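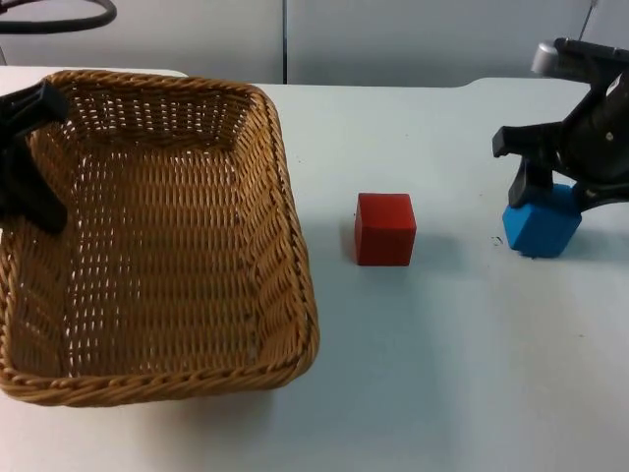
Retention gap in the Briletti oversight report, section 4

marl_index
Section 4 gives 3,975 intercept warrants for the period and lists 51 compliance errors. The annex lists 47. Has anyone matched the other four?

quoin7
They fall under the Hadance annex, which was withheld. Footnote 2 says errors in closed programmes are counted in the main table only.

marl_index
Footnote 2 covers retention errors. Two of the missing entries would have to be targeting errors, going by the subtotals.

dunlin_b
I don't agree that a closed annex is needed. The Garrido review merged duplicate entries after the main table was set. Same result, no secret programme.

quoin7
Merging would change the subtotals in both places. They only differ in one.

dunlin_b
Only if the table was reissued. The copy on the Brornodetti mirror still has the July page numbers, so I doubt it was.

marl_index
Checked the mirror. Page numbers are as you say, but the subtotals match my copy. I'll send a records request for the footnote's earlier wording.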